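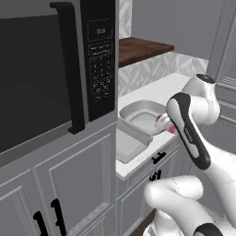

Wivgate kitchen cell – pre-run safety checklist, simulation stage
Applies to: single-arm tasks at the sink and counter
Completed by: cell lead, Kellton site
Month: March

Mark each line OK, FIX or N/A. A FIX on any line in section 1 holds the run.

1. Reach and clearance

1.1 Arm base placed as on the layout sheet. OK

1.2 Full sweep to the sink clears the tall cabinet on the right. OK
Comment: smallest gap logged was 83 mm. Site minimum is 30 mm.

1.3 Sweep clears the underside of the wall shelf with the gripper raised. FIX
Comment: contact on two replays when the arm came back from the sink by the high path. Lower the return path and run the sweep again.

1.4 Collision shapes present on cabinet handles. OK
Comment: the handles stick out from the doors. Check them as separate parts – the door panel alone does not cover them.

2. Gripper and object

2.1 Grip force limit loaded from the Salameh settings file, not typed in by hand. OK

2.2 Object held no higher than needed to clear the sink rim. OK

2.3 Gripper stays closed on a stop command. FIX
Comment: opened on stop in the last batch. Wrong default in the file. Rileden has the ticket.

2.4 Tray position recorded before the run. OK
Comment: tray is at an angle to the counter edge in this layout. Leave it that way, the planner should cope with it.

3. Speed and stops

3.1 Joint speed cap on for every joint. OK

3.2 Stop tested from three arm positions, one of them over the sink. OK
Comment: 81 stops run, all within the time limit.

3.3 Restart needs a separate command after a stop. OK

4. Before moving to hardware

4.1 Counter height measured on the real unit and compared with the model. FIX
Comment: not done. Model value came from the drawing.

4.2 Water shut off at the real sink. N/A at this stage

4.3 Microwave unplugged and door taped shut. N/A at this stage

4.4 Floor marking set out past full reach. N/A at this stage

Result: hold. Repeat 1.3 and 2.3 after the fixes, with at least 27 replays each, and attach the logs to this sheet.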